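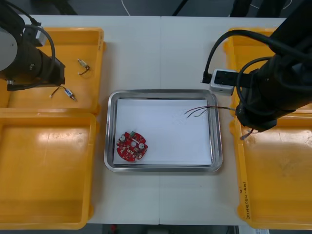
Round red circuit board, coloured wires.

My house talks too much
November – by Aliki Kouris
28 comments, 200 shares

I put a Kaltero hub in last winter and now everything I own sends me messages. The hall sensor alone managed around 1,000 in a month!

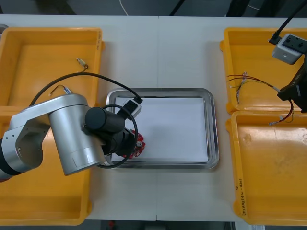

Turning it down

So I spent an evening muting things – the fridge first, then the landing light (sorry, landing light). I kept the smoke alarm and the back door.

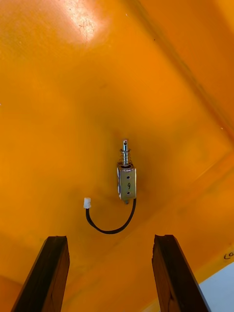
Hortensia Ríos reckons I should've put them all in one daily summary, and she's probably right, but I'd only forget to read it.
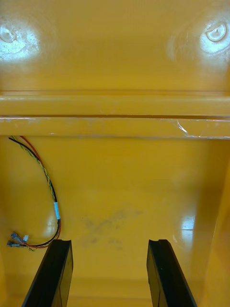

Glossy yellow plastic and a loose bundle of wires.

Last updated: November, 4.15pm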